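Matte tabletop

A matte tabletop is the top surface of a table, desk or bench that has a dull finish, one that spreads light out instead of bouncing it straight back at you. I keep this entry under Furniture, although it would fit just as well under Finishes, and I've moved it back and forth more than once. Related entries: Satin finish, Workbench, Table pad, Edge banding.

The name

You'll see "matte," "matt," "flat" and "dead flat" in catalogs, and sellers don't agree on where one stops and the next begins. Shops that measure it use a gloss meter, which gives a number in gloss units. Polished black glass sits close to 100 on that scale, and a dull tabletop lands way down at the other end. The old Stemley catalog (my favorite, I've read it to pieces) lists a "quiet brown" table finish at 2 gloss units, and the same brown in satin at 27. Put the two sample chips side by side and you'd swear they were different colors! The satin one looks deeper and a bit redder, and the dull one looks almost dusty.

How it gets that way

There are a few routes. A clear coat can have a flatting agent stirred into it, usually a very fine silica, which leaves the dried film slightly rough. A pressed sheet can take its texture from the plate it was pressed against. Plain oil on bare wood, wiped off well, also dries fairly dull, and so does hard wax if you don't buff it. And you can rub down a shiny top with a fine abrasive pad, which I have done exactly once, on a Gullis dining table, and I'd pick a smaller table if I did it again.

Color and light

Brown is a very common choice for a big dull top. It's easy on the eyes next to a gray floor, and crumbs and pencil dust don't jump out at you the way they do on black. A low-gloss surface still shows changes in tone, though, and people coming from shiny tables tend to be surprised by that. Soft darker patches across the middle of a broad top can be shadow, or uneven light, or a spot where hands have been rubbing for years, and from a distance you often can't say which. Move the lamp. If the patch moves, it was light. 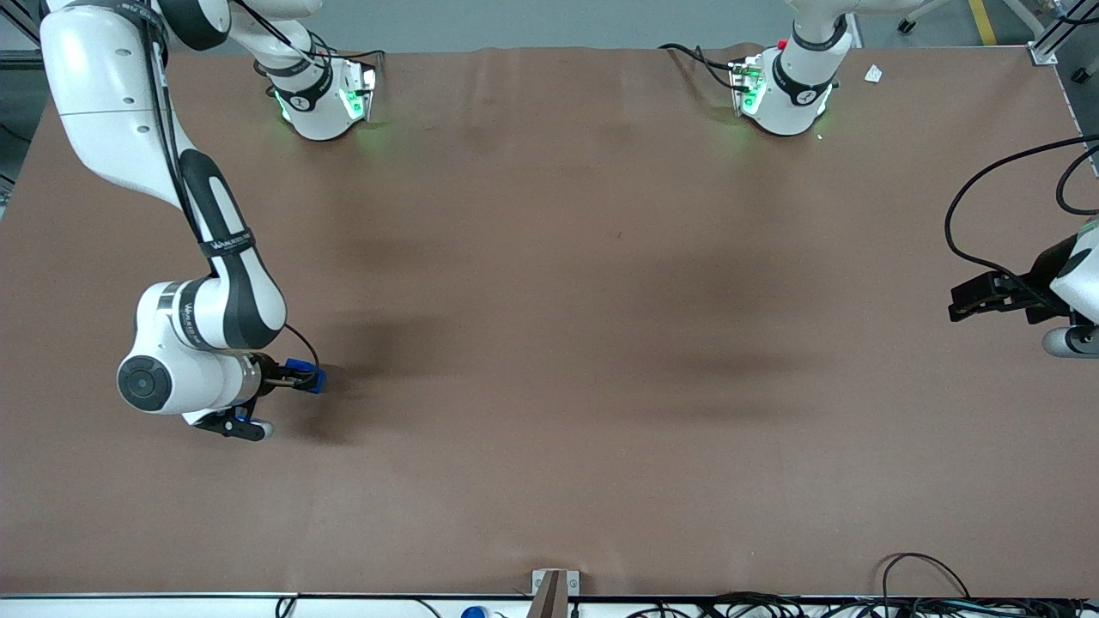
One reader writes that I'm too easy on matte tops, and that hers in Stuvwood went shiny in the very place she leans her elbows, while her sister's glossy one only needed a wipe. She'd like the article to say so, and fair enough. That's burnishing – rubbing smooths down the tiny bumps that made the surface dull, and it's hard to undo in one small area without redoing the whole top.

Care

Wipe with a damp cloth and a drop of dish soap, then go over it with a clean dry one. Skip furniture polish, silicone sprays and anything that promises to bring back the shine. Greasy fingerprints are the weak point, especially on dark colors, and a little rubbing alcohol on a cloth will usually lift them from a pressed sheet top (don't try that on oil or shellac). Melamine sponges are abrasive and will leave a polished spot. On an oiled top I wait 30 minutes after putting on a fresh coat and then wipe off everything that hasn't soaked in.

Variants

Onu sells a soft-touch version that feels a little like suede. Some people love it. I find that paper drags on it when I write, so mine has a desk pad over it most of the year.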